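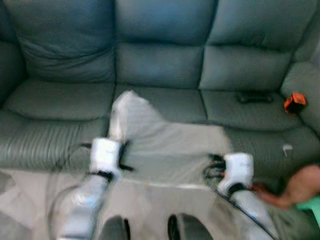 Chapter 7
Handling Soft Goods: Notes From a Demonstration

Reading time: 6 minutes

7.1 Purpose of the chapter

The previous chapter dealt with rigid parts. A rigid part has a shape that can be measured once and stored, and a grasp planned against that shape stays valid while the part is moved. Cloth, cushions, bags and bedding don't behave this way. Their shape changes as soon as a finger touches them, and it changes again under their own weight when they are lifted.

This chapter uses one site visit as its running case. The Pero group at Nukholm held an open day on 05/01/2019, and the demonstration took place among ordinary furniture. Visitors watched a two-armed machine work on household textiles. The session was led by Seija Saarela, who had asked that the furniture be left where it was and that no special lighting be brought in. Readers who have only seen arms inside a guarded cell should keep this setting in mind when they reach the exercises on workspace limits in 7.6.

7.2 The tasks

Two kinds of article are treated here: the flat sheet of cloth and the filled article. They look similar on a task list and have little in common from the point of view of control.

A cloth lying on a sofa has to be found first. Its outline is irregular, parts of it are hidden under other parts, and its color may be close to that of the seat. The usual first move is a pinch and a lift. One gripper closes on a raised fold and draws it upward, and the hanging portion then shows where the free edges are. The second gripper is held back until an edge or corner can be picked out. If both grippers close too early, the cloth is stretched between two points that have no useful relation to its corners, and the operation must start over.

Cushioned seating adds a difficulty of its own. The support gives way under load, so the height of the surface at rest isn't its height during contact. In the Pero trials the approach height was set to 836 mm for the sofa task and lowered in small steps until contact was sensed. An earlier setting of 820 mm had pushed the fingers into the seat - a fault that is hard to see from the operator's position.

A pillow is thick enough to be held from two sides at once and light enough that payload can be ignored. The grip itself is the problem. Each gripper takes hold of cover and filling together, and the filling moves away from the fingers as they close. What remains between them is mostly cover.
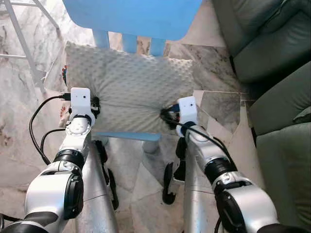

Figure 7.2 Two-sided grip on a textured pillow. Note the creases that spread from the left gripper and the pucker at the right.

Creases of this type are useful evidence. They run outward from the point of grip, and their direction gives a rough indication of how the cover is loaded. Section 7.4 returns to this point and shows how crease direction can be used to correct the spacing between two arms when no force sensor is fitted.

7.3 What was recorded

Over the whole January series the group logged 1347 grasp attempts, of which more than 900 were on flat cloth. An attempt was counted from the moment the fingers began to close until they were fully open again. Attempts stopped by the operator were kept in the log and marked as such. This practice is recommended. Removing stopped attempts makes the success rate look better and hides the cases from which most can be learned.

Three terms are needed before the log can be read.

Pinch depth: the distance from the fingertip to the edge of the fabric held.

Slip: any movement of fabric relative to the finger pad after closing is complete.

Regrasp: a second closing on the same article without returning the arm to its start position.

The Weidemann convention counts a regrasp as a new attempt. The Dunier convention doesn't. Tables in this chapter follow Weidemann unless the heading states otherwise - the difference is large for cloth and small for pillows.

Related sections
5.3 Finger pads and surface friction
6.2 Grasp planning for rigid parts
7.4 Reading creases without a force sensor
7.6 Workspace limits in furnished rooms
9.1 Planning a public demonstration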